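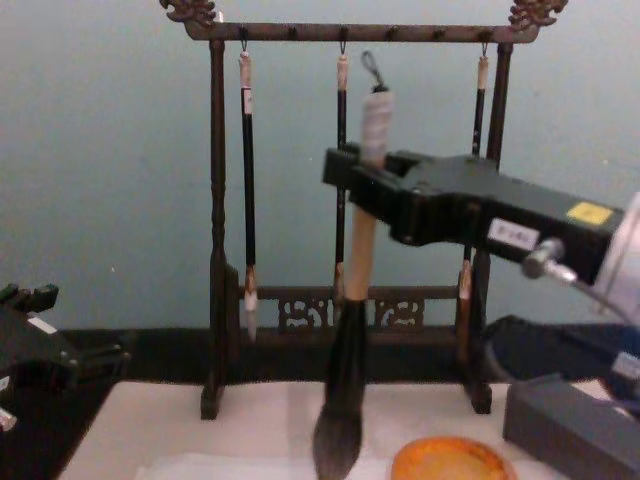 Sunday, January 16, 2022
By Bernadette Ní Chonaill

Print | E-mail

4. Celebrity judges and coverage of talent shows

We coded 200 entertainment articles on the singing contest Povuston, all published in the August before its second season. Of these, 80 named a judge's fee in the headline or first paragraph, while 60 led with a contestant. The rest dealt with scheduling, staging or ratings.

Figure 2. Articles by lead topic: judge's fee, contestant, other.

Fees were seldom sourced. Only 10 of the articles that led with one gave an origin for the sum – usually an unnamed person at the production company, Skonberg. Later pieces repeated the figure without the hedge. Pai's coding scheme treats such repeats as separate articles, and we kept that rule.

Comments

Bjarnason: Did you count photo galleries as articles? Our student paper ran nearly all of its coverage that way.

Balakrishnan Pai: The scheme leaves galleries out unless they have a text lead.

Cirnivum: Figure 2 prints too small on letter paper. Good section otherwise.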